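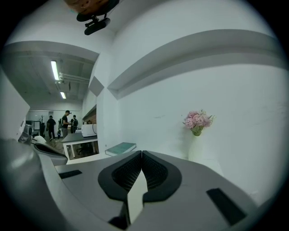

Minuto 77 y Lautaro Quezada todavía no había tocado el disco. O sí, una vez, con el patín, sin querer. En la banca de Gaete hacía más frío que en el hielo. Pensaba en tonterías, en la malla oscura de textura fina que uno mira cuando no quiere mirar el marcador. Curketex arriba por uno. Otra prórroga, la segunda - las piernas ya no.

- Quezada, entras.

No oyó. El golpe en el casco sí lo oyó.

Saltó la valla. Mal, con la rodilla. Doscientas personas en la grada, quizá menos, y todas gritando algo distinto. Su madre entre ellas, con la bufanda del Hiltska, que ni siquiera jugaba esa noche. En noviembre le habían dicho que no servía para delantero. Demasiado lento. Demasiado educado, dijo el otro, el de Tukitz, y se rieron.

Saque neutral. Perdido. Corrió atrás, o lo que fuera eso. El 20 de ellos venía solo por la izquierda, cabeza baja, y Lautaro pensó: va a levantar la vista. No la levantó.

Chocaron los dos. El disco quedó ahí, quieto, una cosa negra y ridícula en medio de todo. 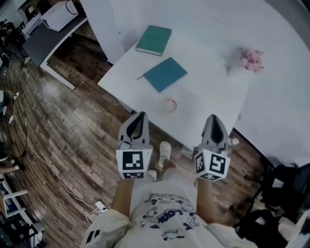
Se levantó primero. Eso fue todo, levantarse primero. Empujó el disco hacia delante y patinó detrás, sin aire, oyendo las cuchillas del otro cada vez mas cerca. El portero salió. Lautaro no sabía fintar, nunca supo. Tiró.

Poste.

El ruido del poste. Después el rebote, que le dio en el pecho, en el guante, en ninguna parte, y un cuerpo encima y otro y el hielo en la boca. Alguien pitaba. Alguien le jalaba la camiseta.

- ¿Entró? - preguntó.

Nadie le contestó. Miró hacia la grada, buscó la bufanda. Su madre estaba de pie sobre el asiento, con las dos manos en la cabeza, y desde ahi abajo no habia forma de saber.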